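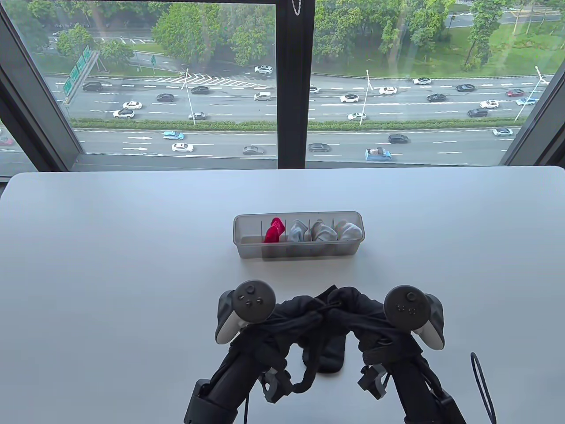

*Rolled socks in a clear divided box, one to a slot.*

# Skallier Trultum double weave judo gi: review after one season

I bought the Trultum to replace a Kolarden gi that finally split across the shoulders during a grip-fighting round. I paid full price for it. I train judo at a small club in Sfeir, mostly evenings, with a fair amount of mat time and more falling than throwing. I've now worn this gi for 61 sessions and can say something useful about how it holds up.

## What you get

The Trultum comes as a jacket and pants in a thin drawstring bag. No belt. Skallier lists the jacket cloth at 841 grams per square meter, and it feels like it. It's a stiff, heavy jacket, clearly made for judo, and anyone who mostly does ground work will probably find it too much. The pants are a lighter canvas with a second layer over the knees that runs partway down the shin.

I got it in natural white. There's also a bleached version that costs a bit more. I've had bleached cloth go weak on me before, so I skipped it.

## Sizing and shrinkage

This is where most people will have trouble. Skallier's chart gives the size before washing. They do say so, but in small type under the table. I'm between two sizes and went with the larger one. Out of the bag the sleeves came down over my knuckles and the skirt was nearly at my knees.

I washed it warm and hung it up, and the sleeves pulled back to the wrist bone. A second warm wash took a little more off. After that I went to cold and it has stayed put. If you buy one, do the shrinking first and then decide about hemming. A man at my club had his sleeves taken up straight away and they're now too short to pass a sleeve check.

The pants shrank less than the jacket. They're still slightly long on me, and I roll the waist once. 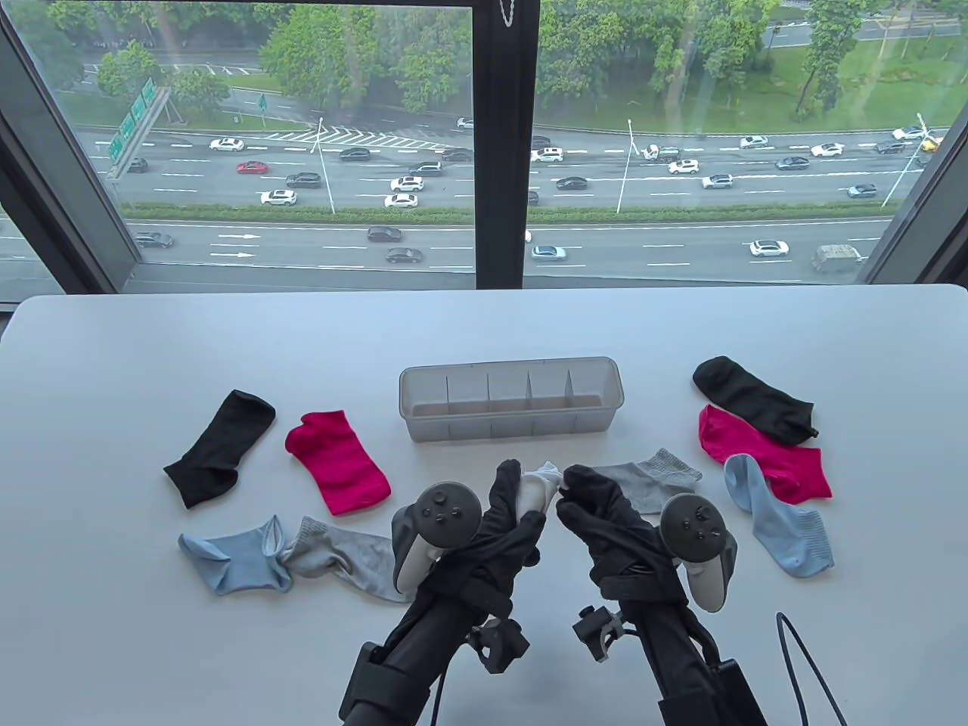

*Loose socks and a clear divided tray on a white tabletop, with the highway below the window.*

## Jacket

The lapel is thick and has a firm core. For the first few weeks it was hard for partners to close a hand around it, which I'll admit I liked. It has softened since, though it's still stiffer than the Kolarden was when I retired it. The stitching on the lapel is in five rows and none of it has lifted.

The shoulders and upper back are doubled, with the reinforcement reaching below the shoulder blades. The old gi had a seam right where people grab over the back, and that's where it went. On the Trultum the seam sits lower. I've had plenty of strong over-the-back grips on it and the cloth shows some fuzz but no thinning.

The armpits are less good. There's a small gusset there, and the edge of it rubbed me raw for a while. It's better now that the cloth has loosened up. I wore a rash guard under it for those weeks, which solved the problem but made a hot jacket hotter.

Side vents are reinforced and cut fairly high. One bar tack at the left vent has started to come undone. I put a few stitches in it by hand and it's been fine.

## Pants

The pants are the weak half of the set. The knees are good. The drawcord isn't: it's a flat cotton tape that slips, and it worked loose most nights until I double-knotted it. There are only two belt loops at the front and I'd like a third. I replaced the tape with a round cord from an old pair and haven't had to think about it since.

The crotch gusset is roomy enough for deep hip throws and for playing guard. No tearing there.

## Heat and drying

It's warm. In our hall, in May, with the doors open, I was soaked through by the end of warm-ups. By randori the jacket had picked up enough sweat to feel noticeably heavier. Lighter players might feel that more than I do.

Drying is slow. If I hang it indoors after a late class it isn't ready for the next evening - the lapel and collar are always the last part. I keep an older single weave for back-to-back nights. If you can only own one gi and you train every day, I'd look at something lighter.
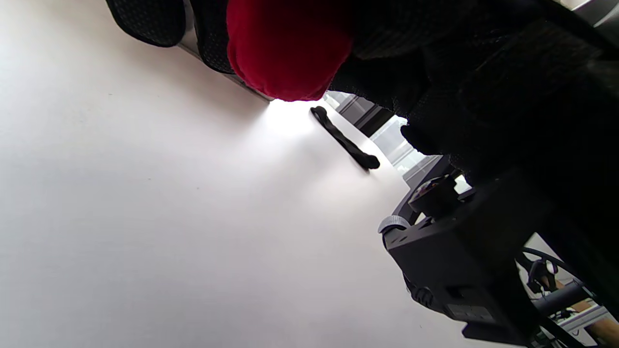 *Black mesh and red material over a matte white surface.*

## Against the Kolarden

The Kolarden was cheaper by 40 dollars and lasted me a good while, so I don't want to run it down. The cloth was softer and it was more comfortable from day one. It also stretched, and toward the end anyone could get a deep sleeve grip on me without much effort. The Trultum keeps its shape better and the jacket is plainly stronger. The Kolarden had nicer pants.

Skallier will sell you pants on their own for 25 dollars, and Kolarden has separate pants too. If I were starting over I might buy the Trultum jacket and put it with different bottoms, but Skallier doesn't sell the jacket alone. I wrote and asked. They answered the next day and said there were no plans for it.

## Good and bad

Good:
- Strong jacket, well reinforced across the back
- Lapel stays firm
- Doubled knees
- Stops shrinking after two warm washes

Bad:
- Size chart is easy to misread
- Gusset chafes when new
- Poor drawcord, too few belt loops
- Takes a long time to dry

## Who it's for

It suits someone who does mostly standing judo two or three times a week and is tired of wearing through jackets. It would also do for club-level competition, but check your own federation's rules, as the Trultum carries no approval label. For beginners it's more gi than needed, and a single weave will do until you know you're sticking with it.

I'd buy the jacket again. I'll update this if the vent stitching goes any further.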